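Folding tips borrowed from a robot lab

I spend my days at Serar teaching grippers to fold laundry, and I fold so much better at home for it! Our latest round of the Vunau study used 3216 folding demonstrations, all done by people holding a gripper in one hand, and the results are full of things you can use on your own bed tonight.

Fold on the bed, low and flat. We compared 500 folds done on beds with 480 done on bare tables, and the bed folds came out neater. A bit of grip under the cloth stops the bottom layer from sliding away while you bring the top one over.

Go for the folded edge. When two fingers pick up a finished stack, they do best coming in at the thick rounded side where all the layers turn together. Come in at the open side and you'll peel the top layer off every time (I did this with sweaters for years and blamed the sweaters).
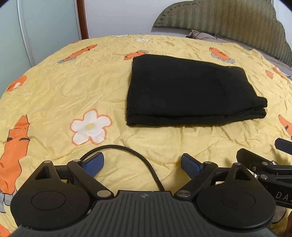

Dark clothes deserve a little extra patience. Our model had its worst scores on black fabric, where seams and pockets barely show, and people aren't much better at it in the evening. Turn on a lamp, or run a fingertip along the cloth until you feel the seam, then fold to that line.

Smooth once, after the last fold. Dorota Kwiatkowski went through the timings in May and found that people who smoothed after every single fold took twice as long, with stacks that looked just the same. I love this one!

And open your hand wider than you think you need before you reach in. The best demonstrations all had that in common: fingers wide, slow approach, one gentle squeeze. Works beautifully on towels too.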